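Jesesham Roof Bag for Rental Cars

Sold and rented by Prirnance Travel Gear

The Jesesham is a soft cargo bag that goes on the roof of a car with no rack. We carry it for people who rent a car on a trip and want to book the size they need for the passengers, then deal with the luggage separately. Moving up from a compact to an SUV for a week often costs more than this bag does, and the bag is yours for the next trip.

Price: $225 to buy. Rental is charged by the week and you can apply your first week toward the purchase if you decide to keep it.

Sizes

There are two. The Boterel is the smaller one and fits most compact sedans. The Adams is longer and is meant for wagons, minivans and midsize SUVs. Both stand 17 inches high when full. If you don't know which car you will get at the counter, order the Boterel. It works on a larger roof, but the Adams will hang over the windshield on a small car.

What comes with it

Bag, four straps with door clips, a non-slip roof mat, a storage sack and a printed instruction card. The mat is included with rentals too. Please use it. Grit under a bag will mark the paint, and the rental company will charge you for that.

How it attaches

The straps end in flat coated clips that hook over the metal lip inside the door frame, under the rubber seal. The doors close over them. There is nothing to screw on and nothing goes through the cabin. Fit takes a little practice, so try it once in your driveway if you can. Do not hook the clips to plastic trim, and do not use the bag on a convertible or over a glass roof panel.

Stop after the first few miles and tighten the straps. They settle. After that, check them whenever you stop for gas.

Weather

The fabric is coated and the zipper sits under a flap that closes with hook-and-loop tape. It handles ordinary rain. In a long downpour at highway speed some water can get in at the corners of the zipper, so put clothes in trash bags if the forecast is bad. Laptops, medicine and passports should ride in the car.

Before you book the car

Read the rental agreement. Some companies allow soft roof bags, some don't, and some leave it to the branch. Call the branch you are picking up from – the national phone line usually can't tell you. Ask two things: whether a strap-on bag is allowed, and whether the damage waiver still applies to the roof and door seals when one is used. If you have coverage through a credit card, ask the card company the second question as well. We can't answer it for you.

Also look up the roof load limit in the owner's manual, which is normally in the glove box. The limit includes the weight of the bag.

Flying with it

Folded, either size goes in its sack and fits inside a large suitcase. Most customers check it that way. We don't ship rentals to airport counters, but we will ship to a hotel if you give us the name on the reservation.

Returns and rentals

Unused bags can be returned for a full refund, less shipping. Rental bags come with a return label. Shake out the sand, let the bag dry and drop it off by the last day of your rental period. If you are running late, write to us before that day and we will extend it at the daily rate.

We have sent out 3,033 rental bags so far. The most common problem is a lost clip, and we charge only for the replacement part.

Black is the only color in stock. A gray Boterel is expected in December.

Questions about fit go to Bheki Modise at the order desk. Include the make, model and year of the car, or the rental class if that is all you have.

Prices checked 8/10/25.
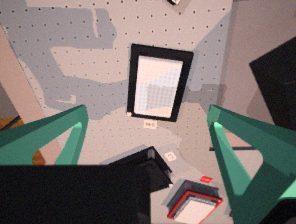
Orders for the Adams ship separately from other items, so you may get two tracking numbers.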